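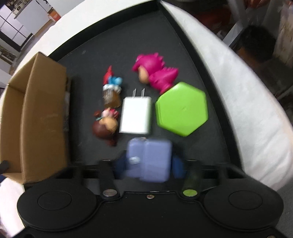

Pressing plants at home takes very little equipment, and most of what you need is already in the kitchen or the workshop. The part that goes wrong is usually the sorting beforehand. If the cuttings sit in a heap on the table, leaves curl, petals drop, and the small pieces end up on the floor. Work over a tray with raised sides. A black one is good for pale flowers and fine seed, which are hard to find again on a white cloth. A small cardboard box with the top flaps folded open, stood at the left end of the tray, will take stalks and trimmings as you go.

Cutting

Pick in late morning, after the dew has gone. Wet leaves turn brown in the press. Take a piece that shows how the leaves are attached, with a flower and a fruit if the plant has both. One good twig from a shrub is enough. Cut it at a slant so the pith shows.

For thick stems, slice them lengthwise with a utility knife and press one half. Do the same with rose hips, thistle heads and anything else that would hold the sheets apart.

Plants with scaly or needle-like leaves, such as juniper and heath, shed badly once they dry. Dip the twig in boiling water for a few seconds, blot it, and press it straight away. It does not cure the problem but you will lose fewer leaves.

Paper

Plain newsprint is best. Glossy pages hold moisture and can leave ink on the petals. Paper towels are fine for drying but the embossed pattern will show on soft flowers, so put a sheet of newsprint between the two. I buy end rolls from the Lerwood print shop and cut them to fit the press.

Change the paper after one day, again after two more, and then twice a week until the plant feels stiff and no longer cool against the cheek. Succulents can take a month or longer. Used sheets can be hung over a rack and used again.

The press

Two pieces of plywood and four bolts with wing nuts will do. Drill the corner holes with both boards clamped together, otherwise they never line up. Sand the inside faces. Corrugated cardboard between every few layers lets the air through. Keep the channels all running the same way, and stand the press on its side near a fan - not on a radiator, where the outside dries and the middle goes moldy.

Jamila Herath, who got me started on this, uses two old luggage straps and no bolts at all. Straps are easier to tighten as the stack shrinks.

Mounting

Use white glue thinned with a little water, brushed on the back in dots. Heavy twigs need narrow strips of gummed linen tape as well, or a stitch of cotton thread tied on the back of the sheet. Avoid clear office tape. It yellows and lets go.

Loose seeds and fallen petals go in a folded paper packet glued to the lower corner. Write the label in pencil: name, place, month, height of the plant, and the color of the flower when fresh, as blues and pinks often fade. I number mine too. The last one from April is 205, a tamarisk from the ditch behind Fenari.

Storage

Before a new sheet joins the others, seal it in a plastic bag and leave it in the freezer for a week. Let it come back to room temperature before opening the bag, or it will collect damp. After that, keep the sheets flat in a dry closet and check them for beetle dust every spring and fall.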